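Chapter 6
Meetings and the Minutes They Leave Behind

What this chapter covers
Why meetings get called
Writing an agenda people will read
Seating, tables, and who ends up talking
Taking minutes
Follow-up and the action list

Key terms: agenda, chair, quorum, action item, standing item, minutes of record

Opening case: the Stanari office

Hallell makes fittings for garden irrigation. In August the company moved its order desk from Flarkonitz to a smaller building in Stanari, and the office staff lost their long meeting room. Before the move the weekly planning meeting ran 40 minutes on paper and well over an hour in practice. Same agenda every week. Same two people talking. Minutes went out late or not at all, and by then the dates in them had passed.

After the move the meeting was cut down. One round table, a shorter agenda, minutes typed during the meeting and sent before lunch. Some of it worked. The sales side complained that nothing was ever discussed properly any more. The warehouse side liked it. Keep both reactions in mind as you read, we come back to them in Section 6.4.

Before reading on, write down the last meeting you sat through. Who called it? What was decided? If you can't answer the second one, hold on to that.

Paper or screen? Either is fine for the agenda. A tablet lying flat on the table is less of a wall between people than a raised laptop lid, though plenty of chairs still hand out a printed sheet. 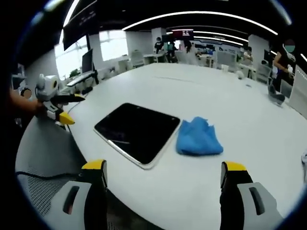 6.1 Why meetings get called

Four common reasons. To decide something. To share news. To work out a problem. To be seen to have met - more common than the other three in some offices, and the hardest to cancel.

A decision meeting needs the people who can decide. Sounds obvious. But look at the invitation list for any large office and you will find decision meetings where the one person with budget authority is marked optional. If that person can't come, move the meeting.

A news meeting can often be a written note. Test it: would anyone need to ask a question on the spot? If no, send the note.

Problem meetings are the ones worth the room. Keep them small. They also run long, so book them at the end of the morning and not before another meeting.

Standing items are a seperate trouble. An item goes on the agenda once for a good reason and stays for years. At Hallell, "parking" was still on the list in Stanari, where the building has no parking lot. Go through standing items twice a year and strike what's dead.

6.2 The room and the table

Shape matters more than size. At a long table the ends have rank and the middle drifts. People talk to whoever is across from them, and the corners drop out. A round table has no head, so the chair has to run the meeting by voice and by agenda. Some new chairs find this hard. Give it a few weeks.

Look at the tabletop too. Some tables have a cutout set into the surface, and small items end up down inside it.
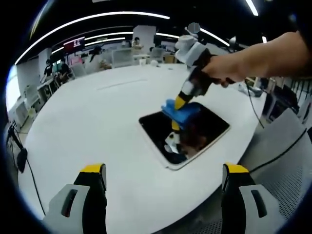

Distance is the other thing. Too wide a table and quiet speakers get lost, people start side talks with the neighbor. Too narrow and papers overlap. A good check is whether you can pass a sheet across without standing up.

Where the minute taker sits: next to the chair, or directly opposite. Next to is better for quick corrections ("was that Thursday's figure or the new one"). Opposite is better for hearing everybody. Benkirane, the freight company we look at in Section 6.3, tried both and let the minute taker choose.

Check yourself
1. Name the four reasons for calling a meeting. Wich one could be replaced by a note?
2. What does a round table take away from the chair?
3. Find an agenda from your school or workplace. Mark each standing item and say when it was last needed.

6.3 Taking minutes

Minutes are not a transcript. They record what was decided, who will do it, and by when.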